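木工角 | 冬天最适合做的一件事：给自己搭一张像样的工作台

上一期登出抽屉滑轨那篇之后，收到的来信比平时多得多，问得最集中的居然都跟滑轨没关系，大家想知道的是照片背后那张台子。太好了！我早就想写工作台，一直怕读者嫌枯燥，这下可以名正言顺地占掉一整栏。

先交代一下，我现在用的是第三张台子。第一张是门板架在两个锯木架上，刨木头的时候它会跟着我一起往前走。第二张是照着一本旧书做的，做得很认真，可惜高度抄错了，用了两个冬天，腰就不答应了。所以这一期写的大部分是我走过的弯路，少部分是从别人那里学来的，其中最要感谢的是Vollville木工坊的Rosine Royer，她肯让我在她那里泡了整整一个星期，随便问，随便试。

高度

书上给的数字五花八门，我的建议是先别管书。穿上你平时干活穿的鞋，站直，手臂自然垂下，手掌放平，掌心离地的距离就是手工刨削比较舒服的台面高度。如果你主要做装配和打磨，可以再高一点；如果你喜欢凿榫，低一点反而有力气。Rosine的坊里有高低不同的台子，她让每个来学的人先在每张上刨一块木头，刨完自己就知道该选哪一张。我选的那张比我家里的矮了一大截，当时真有点不好意思。

没条件试的朋友，可以先把台腿留长，用上一阵子再锯。锯短容易，接长可就麻烦了。还有，锯之前把地面不平的地方找出来，在每条腿上做好记号，四条腿别一口气锯到一样长，老房子的地面很少是平的。

台面

做手工为主的，还是厚实的硬木台面最叫人放心。我用的是山毛榉，拼了好几条，胶干以后请邻居帮忙一起抬上去，那天下午两个人都出了一身汗。买料的时候多看看端头的年轮，尽量让每一条的纹理方向一致，以后刨平台面会顺得多。山毛榉对湿度很敏感，冬天暖气一开，台面会缩，夏天又涨回来，所以台面和台架之间千万别用胶粘死，中间一个定位销，两边开长孔，让它自己去动。我第二张台子就是粘死的，第二年春天“啪”的一声，裂缝从台钳一直走到尾端，现在想起来还心疼。

也有读者问能不能用金属的。当然可以！做小件、装夹具多的人，铝型材台面其实很好用，一条条平行的槽，配上T形螺母，想在哪里固定就在哪里固定，也不用操心季节变化。缺点是它不吸震，凿子敲下去手感发硬，刀刃碰到了也要心疼。Pascal Maillard的做法我觉得很聪明：主台用木头，旁边另放一小块型材台面，专门用来钻孔和修整小零件，两边各干各的。他还提醒说，槽里很会藏木屑，最好每次收工都用细毛刷顺着槽扫一遍，别用压缩空气吹，吹完满屋子都是。

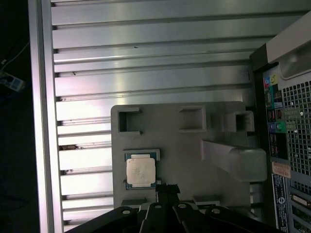
台钳

台钳是整张台子上最值得花钱的地方，我在这件事上一点也不想劝大家节省。前台钳夹得正、夹得稳，后面所有的活儿都会轻松。装的时候有一个小窍门：先把固定钳口嵌进台面侧边，让它和台边完全齐平，这样夹长板的时候，板子能贴着整条台边，夹得特别老实。钳口内侧贴一层薄皮革，夹软木也不会留印子。皮革用普通木工白胶就行，将来磨坏了，用热风慢慢吹软就能揭下来换新的。

尾钳嘛，见仁见智。我喜欢，Valentin Hamel就觉得多余，他只用限位木和楔子，速度比我还快，看他干活简直是享受。他的楔子都是边角料做的，一头略宽，一头略窄，敲一下就紧，反方向敲一下就松。新手可以先学他的办法，等真觉得不够用了再装尾钳也来得及，只是打限位孔的时候请把将来尾钳的位置留出来，别把孔打到那边去。

台架与横撑

很多人把心思全花在台面上，台架随便钉几下，结果一刨就晃。晃不晃主要看横撑，前后方向的晃动尤其烦人，长横撑要宽，要用穿榫，或者用螺杆拉紧。我用的是螺杆，图的是搬家能拆。每年换季的时候紧一次螺母，顺手的事。

横撑之间可以铺几块板，放重东西。我那里放的是砂轮机、两箱旧螺丝和一台舍不得扔的缝纫机头，加起来相当有分量，台子稳得像长在地上一样。不过架子和台面之间请留出手臂能伸进去的空间，夹子从台面下面往上夹的时候用得着，这一点我又是做完了才发现的。

表面处理

清漆我不推荐，太滑，工件会跑。熟亚麻油薄薄擦两遍，晾透，再打一点蜡，溅上胶水一刮就掉。擦过油的布一定要摊开晾干，或者泡进水里再扔，揉成一团放在角落里会自己发热，真的能着火，请大家务必当回事。

台面每隔一段时间需要重新刨平。拿两根直木条横放在两头，蹲下来眯着眼看，哪里扭了一目了然。先斜着刨，再顺着刨，别追求光亮，平就行。刨完再补一遍油，闻着那股味道，心情好得不得了。

光线

再说一点常被忽略的。台子最好靠窗，光从左前方来，惯用左手的朋友反过来。天黑得早的月份，顶灯往往把自己的影子投在划线上，加一盏能转动的臂灯就好多了，灯泡颜色别太黄，不然铅笔线看不清。低角度的侧光还能照出刨痕和胶印，打磨之前关掉顶灯照一遍，比用手摸还准。

读者来信

Eugénie Caron来信说，她住公寓，没有地方放大台子，问有没有折中的办法。有的！做一个小台，夹在餐桌上用，本身带一个小台钳，不用的时候立在柜子旁边。高度正好比餐桌高出一截，凿榫、划线、锯燕尾都不用弯腰，我自己有了大台子以后还常用它。做的时候底面贴一层软木，别把餐桌压花了。另外楼下有邻居的话，敲凿子请垫一块厚橡胶，晚饭以后就改做划线和打磨吧。

Dorian Lacroix问旧台面上的油渍和铁锈印怎么办。油渍用刮刀先刮，再用酒精擦；铁锈在橡木上留下的黑印可以用草酸，戴手套，通风，最后用清水多擦几遍。印子如果很深，我劝你留着，那是台子自己的年纪，做活一点不受影响。

活动消息

Vollville木工坊的工作台入门课1月13日开课，由Rosine Royer主讲，一共3次，费用305，包含台架木料，台面请自备。名额32人，去年10月那一轮很早就满了，想去的朋友请早点写信给工坊。不用带电动工具，带一把自己顺手的刨子和一双结实的鞋就够了，刨子钝了也没关系，第一次课上会教怎么磨。

没赶上的也别急，Valentin答应在下一期写他那套楔子的做法，尺寸和草图都会附上。我已经看过初稿，写得特别清楚，读完当晚就去翻边角料了。手里有自己做的工作台的朋友，欢迎把照片和心得寄过来，歪的、裂的、用门板凑合的都算，我尤其想看看大家是怎么安排工具架的。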